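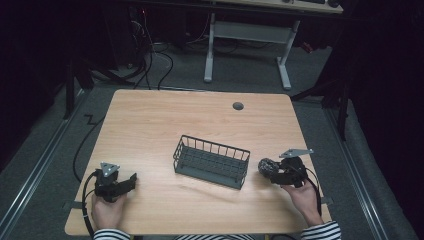 Keeping a Home Desk or Craft Table in Good Shape
Medside Household Tips
Wednesday, April 9, 2025

Most of the damage we see on wood tabletops is small and slow. A glass goes down without a coaster, a printer gets dragged to reach the plug, a wet rag sits overnight. The tips below are for ordinary indoor tables used as desks, sewing tables or hobby tables. Readers with antiques should talk to a restorer before trying any of it.

Know what finish you have

Before you clean or repair anything, find out whether the top is sealed. Put a drop of water in a spot that doesn't show, such as a back corner. If it beads up and stays there, the surface is sealed. If it soaks in and leaves a dark mark, you have bare or oiled wood. Wipe the drop away and let the spot dry before you do anything else.

Then look at the edge. On solid wood the grain on top carries over the edge and shows as end grain on the short sides. On veneer there is often a thin line where the top layer meets the edge strip. Laminate usually has a pattern that repeats if you look long enough, and the underside is a different color. Sanding is fine for solid wood, risky for veneer and useless for laminate.

Weekly cleaning

Dust first with a dry cotton cloth. Old T-shirts work as well as anything sold for the purpose. Cut off the seams and any printed parts.

For fingerprints and light grime, mix a few drops of dish soap in a bowl of warm water. Dip the cloth, wring it until it no longer drips, and wipe in the direction of the grain. Go over it again with plain water and dry right away. Don't spray water or cleaner straight onto the table. It runs into joints and around cable holes, where the raw edge of the board swells.

Skip the vinegar on oiled wood. Skip furniture polish with silicone on anything you may want to refinish later. It leaves a film that new varnish won't stick to.

Cable holes

If your table has a grommet, pop out the cover twice a year and clean under it. Dust, crumbs and staples all end up there. An old toothbrush gets into the groove. If the bare edge inside the hole looks rough or fuzzy, brush on a thin coat of clear varnish and leave it overnight before putting the cover back.

When you add a new cable, feed the small end through first. If both ends are too big, take out the whole ring, run the cable and then put the ring back. Forcing a plug through will crack a plastic cover.

Run cords down a table leg and fasten them with hook-and-loop strips. Two or three to a leg is plenty. Leave enough slack at the bottom to pull the table out for vacuuming.

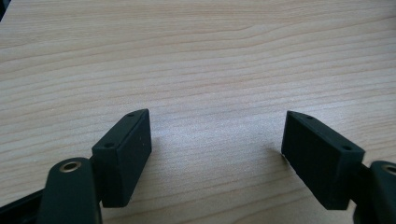
Water rings

A white ring means moisture is trapped in the finish. Lay a folded dry dish towel over it and press with a warm iron, no steam, for 10 seconds. Lift and check. Repeat if the ring is fading. If nothing changes after a few tries, stop and let the surface cool.

If that doesn't work, rub a dab of plain white toothpaste (the paste kind, no gel) along the grain with a fingertip, then wipe it off with a damp cloth. It is a mild abrasive and will take down the shine a little, so try it in a corner first.

A black ring has gone into the wood itself and won't come out with an iron. On solid wood you can sand the area and refinish. On veneer, live with it or put a lamp on it.

Scratches

For light scratches in the finish, a wax filler stick in the nearest color is the easiest fix. We have had good results with the Rusu sticks, and the Movis ones are fine for darker woods. When you are between two shades on a pale table, buy the lighter one. A fill that is too dark looks like a new scratch. Rub it across the scratch, scrape off the extra with the edge of a plastic card, and buff.

For a rough spot on solid wood, use 400 grit paper wrapped around a cork block. Sand with the grain, never in circles. Wipe off the dust and apply whatever finish the rest of the table has, in 2 thin coats.

Baskets, trays and lamps

Metal baskets are handy for mail, yarn or tools, but the bottom wires can scratch a tabletop when the basket is pushed around. Stick felt dots under the corners. On a basket with a thin rim the dots have nothing to grip, so cut short lengths of clear tubing, slit them down one side and snap them over the wire. Aquarium tubing from the pet store is the right size for most.

Rubber feet are a problem on some finishes. Left in one place for months, they can leave a yellow or brown stain that doesn't wash off. Put felt or cork under lamps, speakers and monitor stands. We buy the Ralis felt sheets and cut our own circles with a bottle cap as the pattern.

Tables on carpet

A table on carpet tends to rock even when the legs are the same length. Check it with a level after it has stood a week and the pile has packed down. Wide furniture cups under the feet help more than shims.

When you move the table, the carpet will have dents. Put an ice cube in each one, let it melt, blot up the water and lift the pile with a spoon. Test a hidden spot first if the carpet is wool, and keep the table off it until it has dried all the way through.

Never drag a loaded table across carpet. The feet catch, the legs flex and the screws work loose. Clear it, get a second person and lift.

Once a year

We do ours in November, when the heat comes on and the air dries out. Turn the table on its side on a blanket and tighten every bolt and screw underneath. Snug is enough. A stripped screw hole can be packed with wooden toothpicks and wood glue. Break them off flush, wait until the glue has set and drive the screw back in.

Oiled tops get a fresh coat at the same time. Wipe it on thin, wait 15 minutes and wipe off everything that hasn't soaked in. Spread the oily rags flat outdoors to dry before you throw them out. Wadded up in a trash can, they can heat up and catch fire.

Sealed tops need no oil. It just sits on the surface and collects dust.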